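Inox en cuisine : lire une nuance avant de remplacer un récipient

La rubrique Entretien du mois porte sur les aciers inoxydables utilisés dans les ustensiles domestiques. Aiman Tuhumury a repris les questions reçues depuis décembre, qui concernent presque toutes les piqûres et les voiles blancs.

Les récipients courants relèvent de deux familles. Les nuances austénitiques, dites 18/10 ou 18/8, contiennent du chrome et du nickel et n'attirent pratiquement pas l'aimant. Les nuances ferritiques, dites 18/0, sont magnétiques et résistent un peu moins bien aux chlorures. Un fond compatible induction comporte une couche ferritique, quelle que soit la nuance du corps — l'essai à l'aimant doit donc se faire sur la paroi. 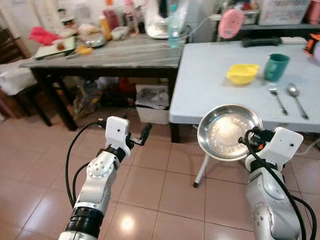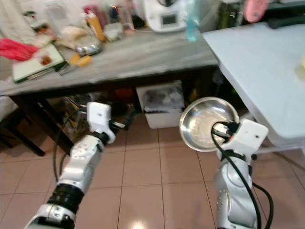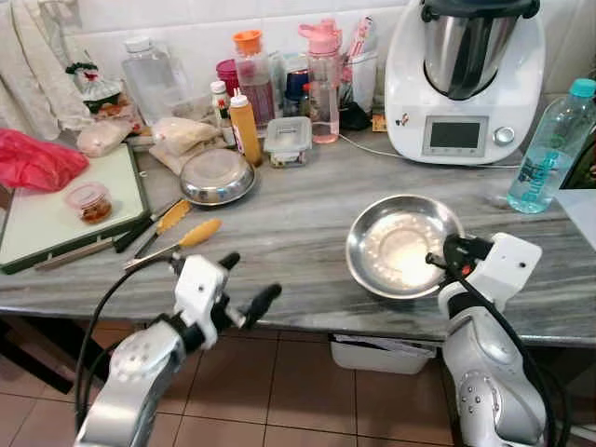

Récipients en inox, cuisine domestique.

La protection vient d'une couche d'oxyde de chrome de quelques nanomètres, qui se reforme au contact de l'air. Le sel non dissous déposé au fond d'une eau froide peut la percer localement. On sale donc à ébullition, en remuant. L'eau de Javel est à proscrire, même diluée.

Le voile blanc est un dépôt calcaire. Il part avec du vinaigre blanc tiède, suivi d'un rinçage abondant et d'un essuyage immédiat. Les reflets bleutés correspondent à un épaississement de la couche d'oxyde par la chaleur ; ils n'affectent pas l'usage. Les piqûres, elles, sont définitives. Une piqûre isolée et peu profonde ne justifie pas le remplacement, sauf si de la rouille réapparaît après nettoyage.

Pour le dégraissage, préférer une éponge non abrasive et frotter dans le sens du polissage. La paille de fer est exclue : elle laisse des particules qui rouillent en surface.

La fiche complète porte la référence 3112 et peut être retirée au comptoir Candholm. Le tableau des nuances figure à la page 146 du catalogue Brusolden, celui des détartrants à la page 169.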